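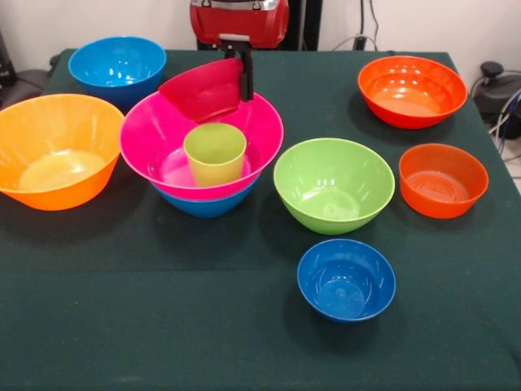

Plastic bowls on a green tablecloth.

2026-03-01, posted by Ratih Yeoh

Plastic bowls for a potluck, yes or no? Doing the block one in May, Trastdale end. My sister says get real dishes from the rental place. I say plastic, stack em, done.

ashraf_ar
Plastic. We rented once and lost 2 serving bowls, they kept the whole deposit. Never again.

metwally_kitchen
Disagree. Hot soup in thin plastic is misery — you can't hold it. Fine for salad and chips.

Ratih Yeoh
No soup planned. Mostly cold noodles, fruit, whatever the Urkuso street people bring

ashraf_ar
then you're fine. Put the big ones out for sharing, small ones for dips

floltby3701
Curry stains them. Mine are orange forever now. Baking soda did nothing

metwally_kitchen
Leave them in the sun for a day, works on mine

floltby3701
tried it, 3 days. still orange. Glass or go home

Ratih Yeoh
lol not buying glass for a yard full of kids. Going plastic, will keep the curry in its own pot. Anyone got a spare ladel?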